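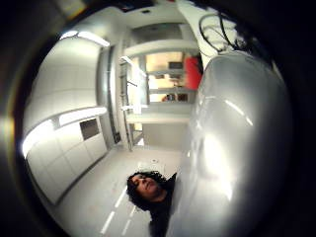 Figure 2. Wide-angle view of a work area, with wall cabinets, open metal shelving and the doorway to the next room.

Section 3: Planning and budgeting your Trison station

Good news – the planning stage is the fun part! An afternoon with a tape measure and a spreadsheet will get you most of the way to an order you'll be happy with.

1. Walk the room at the time of day you'll be working. Write down where the lights, doors and fixed cabinets are, and mark them on the grid sheet at the back of this guide.

2. Measure the clear floor. The Trison base and its operator need a space 283 cm long, and cabinet doors must still open fully outside it.

3. Plan the cable route before you pick a spot for the base. Measure along the path the cable will really take (up, over and back down), then choose your cable kit.

Note: Glossy white surfaces and ceiling lights can throw bright streaks into a wide-angle lens. Put a matte cover on your list now if you have a lot of either.

4. Choose a package. The Starter package is $2638 and the Full package is $3268. Both come with the same base and the same wrist camera, so you can start small and still do great work. The Full package adds the second hand-held gripper and the carrying case.

5. Add the extras. Spare finger pads are $69 a set, and we love having a set in the drawer from day one.

6. Send your grid sheet to Lutfa Siddiqui in planning support. She'll check the layout with you before anything ships. Orders for delivery before the end of the year should reach her in November.

Caution: Do not count a doorway or walkway as clear floor, even one that is hardly used.

Caution: Keep cables off the floor wherever people step.

If your budget is tight, hold off on the carrying case – it can be ordered later under its own part number, listed in Section 7.

Stalcombe Planning Support | Contact us | © Stalcombe | Back to top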